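January 13, 2023

Well, the Rustad job stopped on me again, and at run 326 of 400, when I had just let myself think about supper. A grip fault, same as before the holidays, and I had been so pleased with the new finger settings!

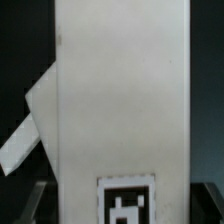
Fingers at the block, tag side showing.

I went back over the log – 43 faults so far, bless it – and they do seem to bunch up when the arm is in close among the tags.

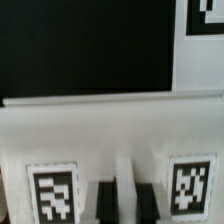

In between two tags.

So I cut the speed by up to 5 percent, wrote it on the sheet, and left the restart for tomorrow.
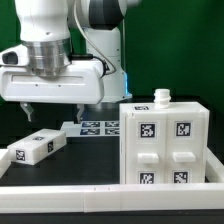 Andetti wrote back that slowing down would only hide it, and that I should check the finger screws first.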